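# A Library of Small Movements

The nut has a handle, and the handle is the reason the task can be learned at all. A two-fingered gripper can close on it cleanly, lift the ring and carry it to one of two pegs, over which the hole must then be lowered. A child of four would manage it. A machine which has been given no rule for it must be shown, and shown many times over.

Showing is the business of Guken, a programme established to build a shared store of demonstrations for learning systems. Its first collection, released to partner laboratories in November, contains over 3000 recorded attempts at the nut and peg task. All were performed by people steering a simulated arm from a desk.

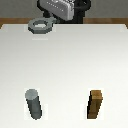
*The simulated workspace, with the round and square pegs in the foreground and the nut towards the back.*

The choice of simulation was made early. Ukix, the software house responsible for the virtual workspace, was asked to provide a setting which could be reset at once, which would not wear out, and in which every joint angle could be stored alongside the camera views. The operators work with a hand controller and a single screen. They sit in sessions of three hours, with a break in the middle, and are asked to stop sooner if their attention begins to drift.

"A tired person produces a tired demonstration," says Estíbaliz Escobar, who directs the programme. "The system has no means of knowing that the hesitation before the grasp came from the hour of the day. It will learn the hesitation."

The point governs much of what Guken does. A learning system of this type is given pairs: what the cameras recorded at a given moment, and what the operator did next. From a sufficient number of such pairs it forms a habit of response. Where the examples are consistent, the habit tends to be firm. Where two operators have approached the same handle from opposite sides, the system may settle on a course between them and close its fingers on nothing.
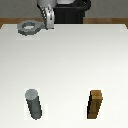

For this reason the written guidance issued to operators has grown to five pages. It sets out the direction of approach, the height at which the arm should pause before descending, and the point at which an attempt should be abandoned. It also asks for a degree of variety. The starting position of the nut is altered between attempts, within limits agreed with Lindia, the first laboratory to train on the collection, and operators are discouraged from finding one favoured path and repeating it.

Failed attempts are kept. They are marked as such and stored apart – a decision which was debated at some length – on the grounds that later methods may be able to draw on them. Reviewers at Ortuño, the firm engaged to check the recordings, examine each attempt from more than one view before it is accepted. A close view will often settle a question which the wide view leaves open.
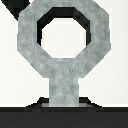
*A close view from the simulation, showing the facets of the ring and its marbled surface.*

Reviewing is slow work. Each recording is played through at full speed, then stepped through in the seconds surrounding the grasp and the release. The reviewer enters a verdict and, where the attempt is doubtful, a short remark. Three remarks of the same kind against one operator lead to a conversation, usually held on the following Monday, and in most cases to a small change in the guidance itself. Ms Escobar regards these conversations as the most useful part of the process. 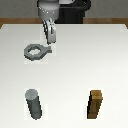
Partner laboratories have asked most often about the moments before contact. A good deal of the difficulty in the task is settled there, before anything has been touched. With the fingers brought close together and the end of the nut's handle almost directly beneath their tips, an operator has still to open the gripper, judge the depth and descend without pushing the nut aside. Experienced operators do this in one unbroken motion. Newer ones divide it into stages, and their recordings are longer as a result. Guken accepts both, but labels them, so that a laboratory may train on one group alone if it wishes.

The second collection is now in preparation and will follow the same task with a wider range of starting positions. Operators have also been asked to include recoveries, in which a poor grasp is noticed and corrected before the nut is carried to the peg. Such attempts are scarce in the first release, where the guidance called for them to be abandoned. The revised pages are with the operators for comment, and recording will resume once their replies have been read.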